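How Soap Gets Things Clean

Everybody has been told to wash their hands with soap. Most people do it several times a day without thinking about what the soap is for. Water is wet, water runs over your hands, and dirt goes down the drain. So why bother with the soap?

Try a small test at the kitchen sink. Rub a little cooking oil between your palms. Now hold your hands under plain water. The water rolls off in beads and your skin still feels slippery. Add soap, rub, and rinse again. This time the oil goes away.

Water and oil

Everything around you is made of tiny pieces called molecules. They are much too small to see, even with a school microscope. A drop of water holds more of them than there are people on Earth.

Water molecules pull on each other. They act a bit like weak magnets, with a slightly positive side and a slightly negative side, and they like to line up with other molecules that have sides like that. Salt and sugar get along well with water, so they dissolve in it.

Oil molecules are different. They don't have the magnet-like sides, and the water molecules hold on to each other and leave the oil out. You can shake a jar of oil and water as hard as you want. When you set it down, the oil drifts back to the top.

This matters for washing, as a lot of dirt is greasy. Your skin makes its own oil to stay soft and keep from cracking. Dust, crumbs, and germs stick to that oil. Plain water can rinse away some of the mess, but it has a hard time with whatever is stuck in the grease.

The two ends of soap

A soap molecule is shaped something like a tadpole, with a small head and a long tail. The head gets along with water. The tail stays away from water and gets along with oil.

When you put soap on greasy hands, the tails poke into the grease. The heads stay outside, in the water. As you rub, the grease breaks up into very small balls. Each ball has soap tails stuck into it from every side and soap heads all over the outside. Scientists call one of these balls a micelle, which you say like this: my-SELL.

The water only meets the heads, so it can carry the whole ball off. The grease is still in there. It has a coat on that water gets along with, and down the drain it goes.

What about germs?

"Germs" is an everyday word for living things and other tiny things that can make you sick. Bacteria are one kind. Each one is a single cell, and most of them are harmless or even helpful. Viruses are another kind. They are far smaller than bacteria, and they can only make copies of themselves inside a living cell.

Soap works on germs in two ways. The first is the one you already know. Germs get lifted off your skin along with the oil and dirt, and the water takes them away. This is the main thing soap does.

The second way works on only some germs. Certain viruses, such as the ones that cause flu, are wrapped in a thin fatty layer. Soap tails push into fat, and they can push into that layer too. The layer comes apart, and the virus can't make anybody sick anymore. Other viruses have no fatty layer and are tougher. Some of the ones that give people an upset stomach are like this. They have to be rubbed and rinsed off.

Cleaning and disinfecting
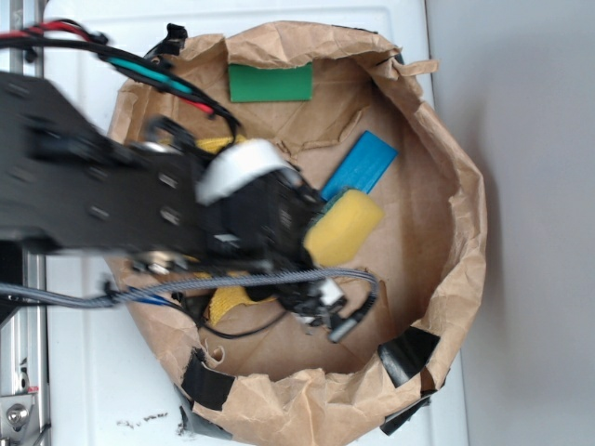 People often mix up these two words. Cleaning means taking dirt and germs away. Disinfecting means killing germs that are on a surface, or making them harmless. The soap you use on your hands is mostly a cleaner. Bleach is a disinfectant. It can destroy many kinds of germs, but it is much too harsh for skin, and only grown-ups should handle it.

The order is important. If a counter has a layer of sticky jam on it, a disinfectant has trouble getting to the germs underneath. The counter has to be cleaned first. Then the disinfectant goes on, and it has to stay wet for as long as the label says. Wiping it off right away doesn't give it time to work.

Most things at home don't need to be disinfected every day. A floor or a desk usually only needs cleaning. Places that touch raw meat need more care, and so does a bathroom when somebody in the house has been sick.

Never mix cleaning products together. Some of them make a poisonous gas when they meet. Bleach and ammonia do this, and so do bleach and vinegar. If you smell something sharp that makes your eyes sting, leave the room, get into fresh air, and tell an adult.

Where soap comes from

People have been making soap for thousands of years. The old method used animal fat and wood ashes. Rainwater was poured through the ashes, and what dripped out was a strong liquid called lye. The lye was boiled with the fat in a big pot, and after a long time it thickened into soap.

Soap makers today do nearly the same thing with cleaner ingredients. Many use plant oils, such as olive oil, coconut oil, or palm oil. They mix the oil with lye, and the two turn into soap and another liquid called glycerin. The change is a chemical reaction, and its name is saponification. When it is finished and the recipe was measured correctly, there is no lye left in the bar. Lye can burn skin badly, so this is not something to try at home.

Not everything we call soap is soap in this sense. Dish liquid and laundry powder are usually detergents. A detergent molecule also has a head and a tail, but it is made in a different way. Detergents work better in hard water, which is water with a lot of minerals in it. Regular soap joins up with those minerals and makes a gray, sticky film. If you have ever seen a ring around a bathtub, that is part of what it was.

Do bubbles clean?

Bubbles are fun, but they don't do most of the work. A bubble is air wrapped in a thin skin of water and soap. Some good cleaners make hardly any foam. The detergent for a dishwasher is made that way on purpose – too much foam would get in the way of the spraying water.

Bubbles are still useful in one way. They show you where the soap has gone. If there is foam on your palms and none on the backs of your hands, you have missed a spot.

How to wash your hands

1. Wet your hands with clean running water. It can be warm or cold.
2. Turn off the tap and put on soap.
3. Rub your hands together until there is lather on both sides.
4. Rub between your fingers, around your thumbs, and under your nails.
5. Keep going for 20 seconds. Singing "Happy Birthday" 2 times takes that long.
6. Rinse well and dry your hands on a clean towel or in the air.

Drying counts as part of the job. Germs move more easily from wet hands to other things than from dry ones.

Good times to wash are before you eat, before you help with cooking, after using the toilet, after blowing your nose, and after touching animals or garbage. Wash when you come in from playing outside, too.

What about hand sanitizer?

Hand sanitizer is handy when there is no sink. Most kinds are made with alcohol, which damages many germs. It doesn't lift dirt off your skin, though, so it works poorly on hands that are muddy or greasy. It also doesn't work on every germ. If you have a choice, use soap and water.

Young children should use sanitizer with an adult nearby. It must never be swallowed. Rub it over both hands and wait until they feel dry.

An experiment with pepper

You need a shallow dish, water, ground black pepper, and a drop of dish liquid.

Pour water into the dish and let it go still. Sprinkle pepper over the top. Most of it floats. Touch the middle of the water with a clean fingertip and watch. Not much happens. Now put a little dish liquid on your finger and touch the middle again. The pepper shoots out to the sides.

Water molecules at the surface hold on to each other and make a kind of stretchy skin. This is called surface tension. The dish liquid makes the skin weaker where you touched it. The water near the edge still pulls strongly, so it slides outward and takes the pepper with it.

People sometimes say the pepper is acting like germs running away from soap. Germs don't run away. The experiment shows what dish liquid does to water, and that is part of why washing works – water with a weaker skin spreads into small cracks and folds more easily, including the ones on your hands.

To do it again, wash the dish and start with fresh water. Any leftover dish liquid will spoil the next try.

Words to know

Bacteria: living things made of one cell each.
Detergent: a cleaner that works like soap but is made in a different way.
Disinfectant: something that kills germs on surfaces or makes them harmless.
Micelle: a tiny ball of soap molecules, often with grease in the middle.
Molecule: a very small piece of matter, made of atoms joined together.
Saponification: the reaction that turns fat or oil and lye into soap.
Surface tension: the pull that makes the top of water act like a stretchy skin.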